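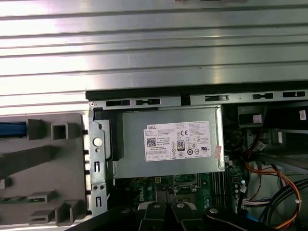
An open desktop computer case beside ridged metal.

Aug 2, 2010
By Naa Quartey

Progress report, Hullthorpe voter registration and candidate forum project, second quarter of the grant

Sending this before the county filing deadline swallows the week. Longer version to follow if you want one, the budget sheet comes separately.

Where we are. Registration tables ran in Hullthorpe and Drimden all through June and July. Hullthorpe went well, the one outside the post office especially. Drimden slow. Twice we set up in the wrong lot and had to move by noon, my fault, I read the permit wrong. New forms from Drimden are well under what I told you in spring and I don't expect to close the gap before the books shut in October. Would rather move that money now than pretend.

Candidate forums. We promised 3 before the general and have held one, for the two open council seats. All the declared candidates were invited, and all but one came. The missing one sent a statement which we read out. Turnout decent, around 20 stayed to the very end, more came and went. Complaints that the housing question ate up the whole first hour. Fair. Next time a timer and a moderator who will use it. I moderated, so that is me again.

Forum two is the county commission race. Room is confirmed, candidates are not. The Maldonado campaign wants the questions ahead of time. We said no to everybody in June and I'd like to keep saying no, but if they pull out the other side probably does too. Need a steer from you on this by the end of next week please. My own view is we publish topics, not questions, same list to everyone on the same day.

Forum three, school board. No date. Waiting on the district about the auditorium, they want proof of insurance naming them and our carrier is taking its time.

Voter guide. Draft is at 16 pages, was meant to be shorter. The ballot measure section is the trouble. The road bond explanation has been rewritten by four people and still reads like the bond. Kirar is doing the printing again, same price as the primary guide provided we get them final files on time. Spanish version is in translation, first half back and checked. We are holding the candidate pages open until filing closes, then no more changes, whatever anyone's campaign manager says on the phone.

Ballot measure calls. Both sides of the road bond phoned to say the draft summary favors the other. I sent each of them the same reply and a copy of the county's own wording. One accepted that. The other has written to the paper.

Spending. Under on travel, over on printing (the extra registration flyers for Drimden, which you okayed by email). Staff hours about where we said. I would like to shift what's left of the Drimden table money into a mailing to the same precincts. Cheaper per household and no parking lot involved. Form for that is attached, needs your signature.

Not done: the poll worker recruitment piece. We said we would start in July and we didnt. The county clerk's office changed the training schedule and I wanted the new dates before putting anything out. Have them now. Starting this week.

What I need back from you:
- answer on the Maldonado question
- signature on the budget shift
- whether your logo goes on the guide cover or the inside, the printer is asking

Next report after the general. Call if anything here is unclear, mornings are best.

Naa

Comments (3)

drimden_resident: The table by the grocery store was gone by lunchtime when I went. Is there another date?

P.L.: Topics, not questions, is the right call. Last cycle one campaign read its answers off a card.

Naa Quartey: @drimden_resident sorry about that. Forms are at the library desk until the books close, they'll take it from you there and send it on.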